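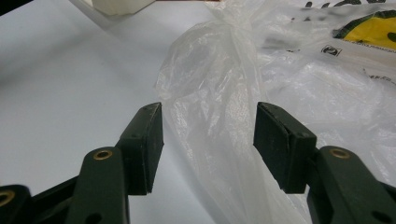 Bolness Nursery and Nut Orchard
Pre-harvest inspection checklist, chestnut and hazelnut blocks
Inspected by: Laurier Gagnon
Reviewed by: Nighat Qureshi
Blocks covered: Undov (chestnut), Handar (hazelnut), Siddiqui lane windbreak

Ratings: OK = no action. W = watch, recheck before harvest crew starts. F = fix before anyone works in the block. N/A = not present in this block.

1. Trees and overhead hazards

1.1 Dead or hanging limbs over work rows: F
Undov, east rows. Two hanging limbs on the older seedling trees at the pond end, both over the mowed alley. Flagged with orange tape. Remove with the pole saw from the uphill side. Do not send the sweeper through until the limbs are on the ground.

1.2 Split crotches or trunk cracks: W
Undov, one tree in the third row. The crack is above the graft and has callus on one side. Crop load is heavy on that scaffold. Prop it or strip half the burs.

1.3 Leaning trees: OK
Windbreak pines at Siddiqui lane have the same lean as last season. Stakes removed from the younger ones.

1.4 Blight cankers: W
Undov, low cankers on the replants only. Paint marks are still legible. Pruning tools to be disinfected between trees, including trees that look clean.

2. Ground conditions

2.1 Alleys mowed to harvest height: OK in Handar, F in Undov
Undov was last cut before the rain and the grass now hides burs and holes. Mow again, low setting, within a week of first drop.

2.2 Holes, ruts and animal burrows: F
Handar, lower corner. Groundhog hole beside the irrigation riser, deep enough to take a boot to the shin. Fill and tamp. Check again the next morning.

2.3 Drainage crossings: OK
Culvert clear at both ends. The gravel over it has settled but carries the tractor.

2.4 Old burs raked from under trees: W
Partly done. Last year's burs hold weevil larvae and still go through thin soles. Finish the pond end first.

3. Ladders and hand tools

3.1 Orchard ladders, rungs and hinge pins: F
The tripod ladder in the Handar shed has a bent tripod pin. Tagged out. The other ladders are sound. Do not swap pins between ladders, the sizes differ.

3.2 Pole saw: OK
Blade replaced, rope frayed slightly at the cleat but serviceable. Locking collar holds under load.

3.3 Bur tongs and rakes: OK
Handles tight. Oil the tong pivots.

3.4 Gloves and eye protection: W
Leather gloves are short in the small size. Anyone handling closed burs needs leather. The coated knit type is for sorting only. Order before the crew list is final. 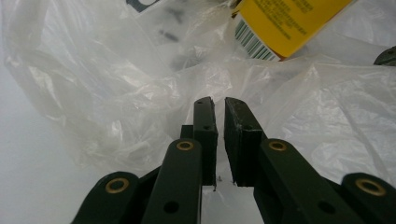 3.5 Hard hats for shake-down work: OK
Required whenever limbs are being shaken or poled. A full chestnut bur from the top of a mature tree will cut a scalp.

4. Machinery

4.1 Sweeper guards: F
Left side guard is missing one bolt. Machine stays parked until Pak-hei Chu has fitted a replacement and signed below.

4.2 PTO shaft shield: OK
Turns freely, chain attached.

4.3 Tractor brakes and parking brake: OK
Tested on the Undov slope with the empty wagon. Repeat with 400 pounds in the wagon before the first haul.

4.4 Husker belt cover and stop switch: W
Switch works but sticks when dusty. Blow out at the start of each shift. Nobody clears a jam with the belt turning.

5. Drying and storage

5.1 Hazelnut drying racks: OK
Screens intact. Fans run without vibration. Keep nuts no deeper than 2 inches on the screens.

5.2 Dryer electrical: W
The extension cord to the second fan is too light for continuous use. Replace with a fixed outlet or a heavier cord. Naheed Usmani has the parts list.

5.3 Chestnut cooler temperature: F
Reads 45 on the door gauge and 40 on the loose thermometer at the back shelf, both Fahrenheit. The two must agree before the cooler can be used. Calibrate both in ice water, then set it down to the normal storage setting and log morning and evening. Chestnuts mold quickly if held warm. They are not to be handled like walnuts.

5.4 Rodent exclusion: W
Gap under the cooler room door, north side. Fit a new sweep. Traps checked, none sprung.

5.5 Exit door from cooler opens from inside: OK

6. People

6.1 First aid kit stocked: OK
Fine-point tweezers added for spines. Eyewash bottle is in date.

6.2 Crew briefing done: open
Shoaib Khokhar to brief at 7:30 a.m. on the first harvest day. Cover ladders, burs, wagon rules and where the kit is kept.

6.3 Nut allergy noted for all crew and visitors: open
Form goes out with the crew list.

Reviewer comments (N.Q.)
Items 1.1, 2.2 and 4.1 come first. On 1.2, strip the burs. Props get hit by the sweeper. On 3.1, scrap the ladder if the pin seat is also bent, and note it on the November inventory.

Sweeper guard fitted, signature: ____________
Cooler recheck, reading and initials: ____________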